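Chapter 8
Randomizing the Simulated Workcell

A policy trained in one rendered workcell learns that workcell. It picks up the tint of the table and the angle of the lamp, and its success rate drops when either one changes. Randomization draws these properties again at the start of every episode. This chapter treats appearance and lighting first, then the placement of loose parts, and closes with the test protocol used for the Hornidska task set.

8.1 Cameras and shadows

The running case is a simulated arm working over a table of loose parts. Each episode stores time-aligned views from more than one camera. A view from above gives the layout of the parts but says little about height, and the shadows supply some of what is missing. 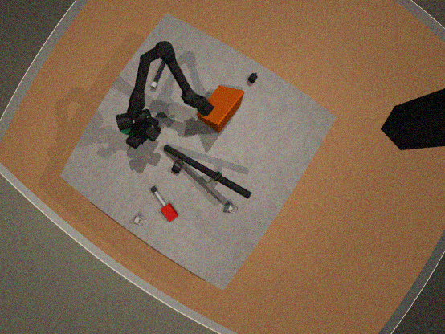
Barua objects that shadows should be switched off during training, on the ground that a network will follow a shadow edge as readily as a part edge. The objection is sound for small training sets. In the Drellham runs it held at 300 episodes and had disappeared well before the full set was used. We keep shadows on and draw the light direction from a wide cone – the cost is a slower start to training.

A second question is how near the gripper the camera should sit. Close views resolve the gap between the fingers, but the fingers and their shadows then take up much of the image. Parts at the border are often cut short, and the network must act on a partial outline.

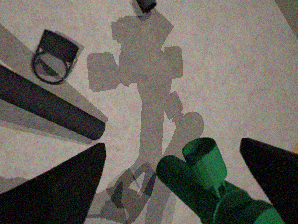
N. Hornidska

8.2 Sampling part positions

Let each part have a pose drawn uniformly over the reachable area of the table. Draws in which two parts intersect are rejected and repeated. Rejection is simple and leaves the distribution easy to state, but it becomes slow as the table fills. The alternative is to drop the parts from a small height and let the physics engine settle them, which yields contact and leaning poses that uniform sampling almost never produces.

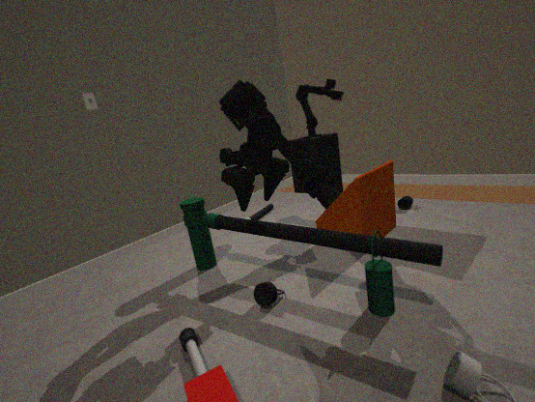 Settled layouts have one drawback. Their distribution has no closed form, so it must be reported by its seed list and engine version. The test set in Section 8.4 contains 357 such layouts, fixed before training began and never used for tuning. Exercise 2 asks the reader to estimate the rejection rate as a function of part count.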